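2025-09-22

Mastering room, Doltis reissue, side A/B split

Transfers of the four reels came back from Lirovcombe. Nandini Iyengar did the bake and the flat transfer, 96k/24-bit, no noise reduction. Tones are on the head of reel 2 only, so azimuth on the other three was set by ear against the hats. Reel 3 still sounds dull on the left. I want her to redo it before I start EQ.

Total length is 2,699 seconds with the locked groove left out. Too long for one disc at the level Leandro Fuentealba wants. He runs the label and he is asking for a loud 12-inch. Options are two discs, or drop "Mensah (Dub)" to the digital version. I told him two discs. He will answer after talking to the plant. 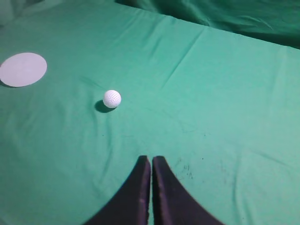 Low end on "Skullside" is the main problem. The kick and the bass synth were panned slightly apart on the original mix and the lathe will not like it. Summed to mono below 150 Hz with a gentle slope. Checked on the correlation meter, stays positive now except for one fill before the breakdown. Left the fill alone, it is quiet.

Hats are harsh around 9k on both A-side tracks. Tried the dynamic EQ, took off too much of the snare. Went back to a plain wide cut of 1 dB, which sounds better and is easier to recall.

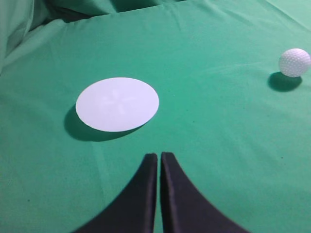
Green cloth, with folds at the upper left.

Old cutting notes turned up in the reel 1 box. Whoever cut the first pressing rolled off everything above 14k and pulled the B-side down by 2 dB. That explains why my copy sounds so small next to the tape. Scanned the sheet and put it in the project folder.

First pressing was 3,518 copies according to the same sheet, more than Leandro thought. He wants that in the liner notes. I would like a second source before it gets printed – the handwriting is poor and the first digit could be read two ways.

To do

1. Nandini: redo reel 3, left channel, check the head for shedding first.

2. Level match all tracks to "Skullside", then listen through once on the small speakers. 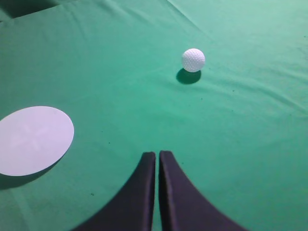
3. Fade on B2. The tape runs 28 seconds past the fade on the old pressing and the extra part is good. Ask Leandro if he wants it in.

4. Book the lacquer cut. Test pressings have to be approved before December or we lose the slot.

5. Send Leandro 16-bit refs, no limiter, and say so in the file name. Last time he compared them with the loud ones.

Session saved as doltis_prep_v4. Do not use v3, the sample rate is wrong on reel 4.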